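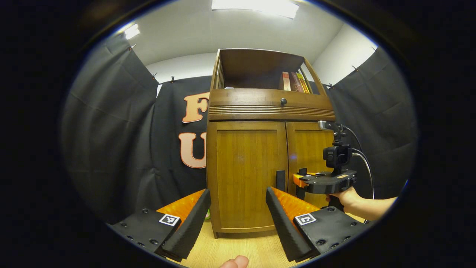 Brunton objected at this point that the sorting of household storage by room of use tells us little about how a piece is worked by hand, and that a cabinet should be coded by its closures first. We adopt her suggestion in this section. Each piece was divided into closure zones, a zone being any part of the front that is reached in the same manner: hinged doors, drawers, and open compartments.

Figure 3. Wooden cabinet with two lower doors, a drawer above them and an open upper shelf holding books.

4.2 Closure zones in mixed cabinets

The cabinet in Figure 3 has all three zones in one vertical stack. The drawer has a small round knob at its center, while a thin handle is mounted vertically near the seam of the doors. We coded the two fittings separately, as the knob is usually taken with the fingertips and the bar handle with hooked fingers. The upper compartment, with its slatted side rails, was coded as open storage and received no closure score.

Of the 268 pieces in the Branaveo inventory, 58 were coded as mixed, meaning that they had at least 2 kinds of closure. Coding was done in November by both authors, working apart. We disagreed on 12 pieces, most of them with recessed finger pulls – a fitting that the Fitzgerald scheme places with handles and the Drisar scheme leaves out. These were settled by discussion, and the pulls were entered as a class of their own.

Books kept in open compartments were recorded as contents and had no effect on the zone code. Madigan (personal communication) notes that a full shelf above a drawer may change how often the drawer is opened. Our data do not cover frequency of use, and the point is taken up again in Section 6.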